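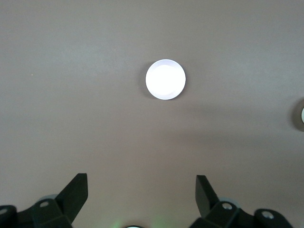
Figure 8.1 A small round white dish on a plain tabletop.

Chapter 8
Portion and Plate: How Tableware Shapes a Meal

Key terms: serving size, portion, well, rim, place setting, cover

Most diners do not think about the dish in front of them. They look at the food, and the dish is noticed only if it is chipped, too hot, or too small for what has been put on it. For the person running a kitchen, the dish is one of the first decisions. It sets how much food goes out, how fast it cools, how it is carried, how it is washed, and how many can be stacked on a shelf.

Chapter 7 dealt with writing a menu and costing each item on it. This chapter takes the same menu and follows it from the pass to the table. We begin with the parts of a plate and the names used for them, then move to portion control, and end with buying, storing, and replacing tableware in a working dining room.

Serving Size and Portion

The two terms are often mixed up. A serving size is a fixed amount used for planning or labeling. A portion is the amount that reaches the guest. A recipe may be written for a serving of soup that fills a cup, while the portion sent out depends on the ladle, the bowl, and the cook holding the ladle. If the bowl is changed and the ladle is not, cooks tend to fill the bowl to the level that looks right to them. The recipe card then no longer describes what is being sold.

Condiments and sauces show the same problem on a smaller scale. A spoonful of relish in a wide bowl looks stingy, and the cook adds another. In a small dish the same spoonful looks complete. Multiply the extra spoonful by every cover in a week and it appears clearly in the food cost report.

Rim and Well

The rim is the outer band of a plate. The well is the lowered area inside it, where the food sits. A wide rim gives the server somewhere to put a thumb and keeps sauce away from the edge. It also takes up table space without holding any food. When you compare two plates of the same diameter, compare the wells. The overall measurement printed in a supplier's catalog will not tell you how much the plate holds.

Depth matters as well. A shallow well suits dry foods, oils, and thick dips. Thin sauces need a steeper side, especially if the dish will travel on a tray.

Case Study: The Skála Dining Room

The Skála is a hotel dining room in the town of Tostden. When Danica Štěpánek took over as manager in March, she asked for a full count of the tableware. The count came to 2,952 pieces. Of these, 1,015 were side dishes and sauce dishes in several patterns, bought at different times by earlier managers. Another 310 pieces were chipped or cracked and were taken out of use the same day.

The head cook, Ľubomír Hrubý, had been using whichever small dishes were clean. A guest ordering the same meal on two evenings could receive noticeably different amounts of sauce. Štěpánek and Hrubý chose one small dish for all sauces and one for all sides, wrote the dish into each recipe card, and boxed the rest for banquets. They ordered replacements from a supplier, Berneo, in a plain pattern that was expected to stay in stock.

Sauce costs fell over the following two months. Breakage did not change, and Štěpánek later traced most of it to overloaded racks in the dish room. We return to that problem in Section 8.4.

Before You Read

Choose a meal you ate at home this week. Write down each dish that was used, what was in it, and whether the dish was full. Keep the list. You will need it for the activity at the end of Section 8.1.

Section 8.1 Parts of a Place Setting

A place setting is everything laid out for one guest: plates, bowls, glasses, flatware, and napkin. The word cover has the same meaning in older service manuals, but in most kitchens today it also means one guest served. A dining room that "did ninety covers" served ninety people. In this book, cover is used only in the second sense.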